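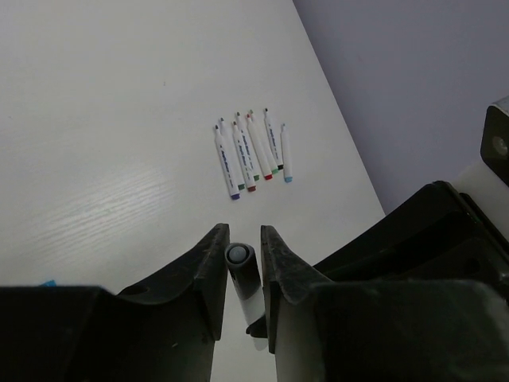
Why does a top-down grasp planner fail on pens that lie side by side?
The depth difference between neighboring barrels is small, so segmentation tends to merge them into one wide blob. The planner then puts the grasp center on the blob's middle, and the fingers close on two pens or on the seam between them.

Separating instances before planning

This page covers the perception and planning setup for picking thin cylinders out of a fanned or parallel group with a two-finger gripper. It assumes a wrist camera, one fixed workspace camera, and a working Palbridge driver for each arm. Calibration is on its own page.

Step 1. Segment on color at the ends

White barrels on a white table give weak edges. Color at the tip and the base plug is far more reliable. Run the Faketti segmenter in endpoint mode, which looks for small saturated regions and pairs them along a common axis:

faketti segment --mode endpoint --min-area 13 --pair-axis

The min-area value is in pixels. Lower values pick up specks on the table surface. Higher values lose tips that are partly covered by a neighbor. A black end has no saturation, so turn on the dark channel as well:

--dark-channel on

Step 2. Check the pairing

Each instance should come back with two endpoints and one heading angle. Two greens of different shades are the usual trouble. If the pairing swaps them, the two axes cross, and the check tool reports it:

faketti check --crossing

Reject the whole result when a crossing is reported and take a new view. Do not drop only the two crossed instances. The neighbors are often wrong as well.

Step 3. Mask the fingers

The fingers and anything held between them must be excluded from the wrist view. Use the static finger mask from calibration, plus the held-object mask from the grasp state. When the gripper state is "holding" and the second mask is missing, the segmenter reports the held pen as a table instance with the wrong scale.

Step 4. Order the picks

Ekus builds the pick order from a clearance graph. Each node is a pen, and an edge means that one finger would touch the neighbor on approach. Pens with the fewest edges go first, so the outside of a fan is usually cleared before the middle. Clearance is set in millimeters:

clearance_mm: 4
approach_height_mm: 6
replan_after_each: true

Leave replan_after_each on. Removing one pen can shift the next, and the old headings are then out of date.

Step 5. Add the second arm
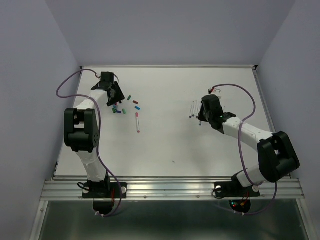
How do you keep two arms from planning into the same space?
Each planner has to reserve its swept volume before it moves. The second planner treats that volume as a fixed obstacle until the reservation is released or times out.

In Ekus the reservation server holds these volumes:

ekus reserve --arm left --timeout-ms 500
ekus reserve --arm right --timeout-ms 500

The timeout must be longer than one planning cycle. If it is shorter, the volume is released while the trajectory is still being computed, and both arms may be granted the same region. Renew the reservation during execution with the keepalive flag.

Cables are not in the stock arm model. Add a padded capsule along each forearm and a second one at the wrist loop.

Known issues

Loose caps on the table return one endpoint with no partner. They are listed under "unpaired" and the planner ignores them, but they still count as obstacles for clearance.

The crossing check was rewritten by Youssra Lamrani in March. Configuration files from before that change use the key cross_tol, which is now read as zero without a warning. Rename it to crossing_tolerance.

The Mirzaei exporter writes headings in degrees. Ekus expects radians.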